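Memory next, then the drive

Second stretch on the PC disassembly cell in the Flisgate workshop. The arm, the table and the gripper are the same as in February. What changed is the control script, which I rewrote in Vutia after the old one got to 2,909 lines and I could no longer find anything in it.
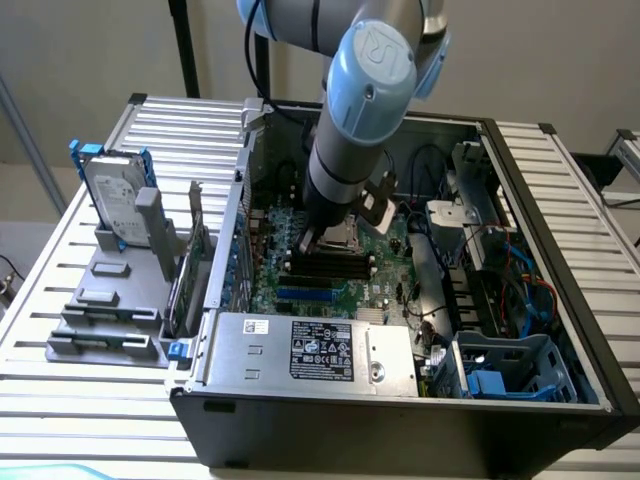 The rewrite splits every job into an approach, a grip and a retreat, each with its own speed and force limit. If one fails, the arm backs off and waits for me. The parts tray to the left of the computer has its own coordinate frame now, so the slots for the hard drive and the expansion card are defined once and everything else refers to them. Before, I was typing in positions by hand and fixing them every time the tray got nudged – a bad way to spend an evening.

Speed near the motherboard is capped at around 100 mm per second. I tried faster and didn't like the sound of it. The cable along the arm also wants watching, as it can drag on the chassis if the wrist turns the long way. I've limited that joint in software for now.
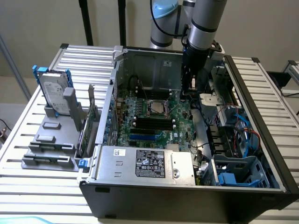
Liên Giáp read the draft of this and thinks the joint limit is a patch. Her advice is to reroute the cable through a proper guide and take the limit out again, or it will come back as a problem when I get to the drive cage. She is probably right. I've ordered two guides from Dotska and will fit one before I touch the memory routine.

The script goes up once I've cleaned out the comments.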